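15th September
By the Plarbridge trade desk
Print this page | E-mail this page

Van Loon has sold flat-pack desks from Plarbridge since March. Its production manager, who asked not to be named, puts most returns down to humidity. "Panels arrive dry and take up water in the customer's house," the manager said. "We now hold stock for 10 days before cutting."
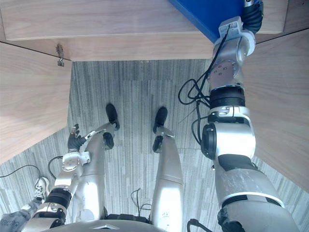 Wooden panels on three sides, carpet below.

Of the last 500 orders, 91 had a panel replaced – almost all of them side panels.

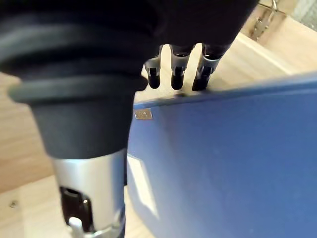 Does sealing the edges help?

Sealing slows the uptake. It doesn't stop it, and both edges need the same coat.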